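What we throw away at home: notes for the Tristside library talk
Thursday, February 9, 2023

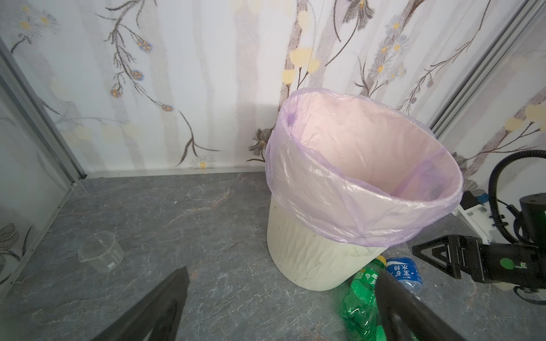 Right, say hello, check they can hear me at the back, and tell them to shout if I start gabbling. (I will start gabbling.)

Start with the diary. I wrote down everything our household put out for a whole month last June, every teabag and every yoghurt lid, and it came to 53 kilos. Pause there! Let them guess how much of it was food before I tell them. People always guess low. It was 33 kilos, and I thought of us as quite careful.

Next the bread story. I used to buy two loaves on a Saturday as the second one was cheaper, and most weeks half of that second loaf went green behind the toaster. Now I slice it and freeze it the minute I get in. Ask for hands up: who freezes bread? Who's got something in the freezer they can't identify? Have a laugh with them, then move on or we'll be here till teatime.

Slide change. Labels. Use by is about safety, best before is about quality, and please say it slowly this time, I rushed it at Edora and got four questions on it afterwards. Yoghurt a day past best before: have a sniff, have a taste. Chicken past its use by: no, out it goes.

Then peelings. If you've got a garden, compost them. If you've got a balcony, try a small wormery (mine's on the back step and smells of nothing much, like a wood after rain). If you've got neither, ask the council about a food caddy, and line it with newspaper if the proper liners are too dear.

Mention the Grustora swap shelf here. You leave the tins you won't eat and take ones you will. I've got rid of three lots of chickpeas that way and come home with peaches every time, which I count as winning.

Money bit. We spend about 800 pounds a year less on food than we did, mostly from writing a list and looking in the fridge first. Don't go on about it, some people in the room are already counting every penny and don't need me telling them how.

If there's time: the Dela Peña soup, onions, whatever's limp, stock, blitz it. Recipe sheets are on the table by the door.

Questions. Repeat each one into the microphone. Thank the library for the biscuits and remember to take my extension lead home.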